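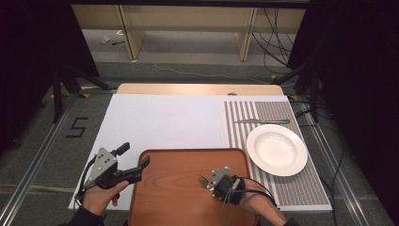
Soup weather in May

Filed under: Kitchen Talk, Small Towns

Search this blog Go

So I finally made the leek and barley soup my neighbor Thịnh Tạ keeps going on about, and oh my, he was right! I let it go all Tuesday afternoon (low heat, lid half on) and the whole house smelled like butter.

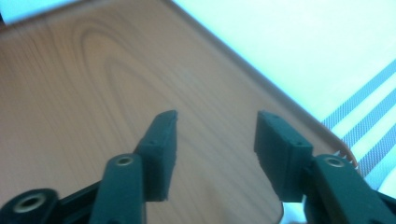

Dultholm, May

It rained again, so I made a second pot. This time I threw in 15 little potatoes from the Pruvost farm stand and way too much dill. Six people came over and I still had leftovers, which I'm eating cold as I type this, don't judge me.

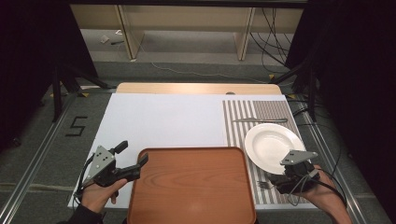
Thịnh says a squeeze of lemon at the end fixes too much dill. I'm out of lemons, so I used vinegar, and I liked it! Next up is his mushroom one, if I can ever get him to write it down.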